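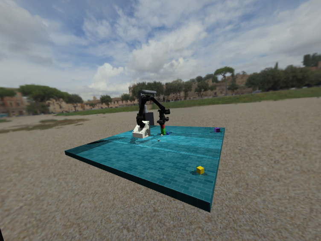
Robot arm on a teal brick platform, gravel all around.

Last updated: July

I have been a goalkeeper in the over-35s league for four seasons, and in that time I have won nothing. Last year our striker, Mikkel Egilsson, won the golden boot, which in our league is an old cleat sprayed gold and screwed to a piece of shelf. He keeps it on top of his refrigerator. I know this because he has invited each of us over separately to look at it.

So I want to talk about individual awards, and I want it on the record that I'm not bitter.

Our team is Workneh, named after the restaurant that paid for the shirts. We play Tuesday nights on the turf behind the middle school, seven a side, with one referee who does all three games and by the last one is officiating mostly from memory. There are people in this league who played in college and people who bought their first shin guards last spring. I am closer to the shin guards, but I had long arms and didn't say no fast enough, so I went in goal.

The golden boot race is the only thing anyone in the league follows. The standings get posted whenever Kiyoshi Ikeda remembers, and the table has been wrong since week three, when he gave Flinditz a win for a game that got called off for lightning. The scoring chart, though, gets updated before people have their socks off. There are screenshots. There are appeals. Last July we had a thread of more than 100 messages over whether a shot that hit a defender's back counted as Mikkel's goal or an own goal. The defender, who had the bruise, was not consulted.

Mikkel will tell you he isn't focused on the boot. He told me this at halftime against Stakeo, when we were up by two and he had both. He said the only thing that mattered was finishing in the top half and getting the earlier kickoff in the playoffs, and that if goals came, they came. Then he went out for the second half and took a free kick from behind the center line.

I've watched strikers on TV say the same thing my whole life and I've always believed them a little. Now I've stood 40 yards behind one for a season, and I can tell you what not thinking about it looks like from the back. He stops passing to his left. He takes the throw-ins near their box and then looks annoyed that he can't also be on the end of them. When Lensa Feyisa scored a really lovely one off the inside of the post, he was the first over to hug her, and over her shoulder I could see his lips moving while he did the subtraction.

Lensa was second in the race, by the way. She finished two behind him and she plays in midfield, so she also did the running. She missed one game for a cousin's wedding, and that was the one where Zernent turned up with five players and a guy's brother-in-law, and Mikkel got 4. If you ask her about it she says "it's fine" in a voice I would not want to hear if I worked for her.

Now, penalties. I think penalties should count for half. I've raised this with Kiyoshi and he said he doesn't know how to make the spreadsheet do halves, so that was the end of that reform. But Mikkel took every penalty we got last year, including one that Miyuki Amano won by getting flattened at full speed, and he had the ball on the spot before she had found her other contact lens. She asked if she could take it. He said, very kindly, that she should get her breath back.

He put it down the middle. It counted exactly as much as Lensa's.

What does a goalkeeper get? In the real leagues there's a golden glove for clean sheets. I looked into what it would take to start one here. The trouble is that in our league there were two clean sheets all year, both kept by Kanako Yoshida of Stakeo, and one of them was the night the other team had no subs and their center back went home at halftime to relieve the babysitter. I let in 36. I know the number because it's on the chart, in a column I didn't ask for and which Kiyoshi says he can't hide without breaking something else.

I would like some context for the 36. A handful were deflections. At least one was a cross. One was a back pass from a teammate I've decided not to name, who has a boot on his refrigerator. And I did save a penalty in the last game, low to my right, a proper save with a proper dive, and I lay there on the turf with my face in the rubber pellets waiting to be mobbed. The rebound went in. It was Flinditz's third. I was still lying there.

The boot race this year is already shaping up to be unbearable. Flinditz have picked up a kid who has only just turned 35 and still runs on purpose. He has six in three games. Mikkel has four, and has started coming early to practice free kicks, and has bought new cleats that I won't describe except to say you can see them from the parking lot. He asked me to stand in goal for the practice. I said sure, because I could use the work too, and he beat me nine times out of ten and then said he was really just trying to find his rhythm for the team.

Lensa has five, and she hasn't mentioned it once.

I've been told by my wife that I could solve all this by asking to play up front for a game. I did that, two seasons ago, in the second half of a match we were losing badly. I had one chance, from close enough in that I could have put it over the line with my stomach. I remember every bit of it. I remember looking up and seeing the goal and thinking, with total clarity, about where my name would go on the chart.

It went over the fence and into the tennis courts. We have never gotten that ball back, and Kiyoshi still brings it up when dues are collected.

We play Zernent next, at 8:15, the late one. I'm in goal. If anyone has a spare pair of gloves, size ten, mine have come apart at the left thumb.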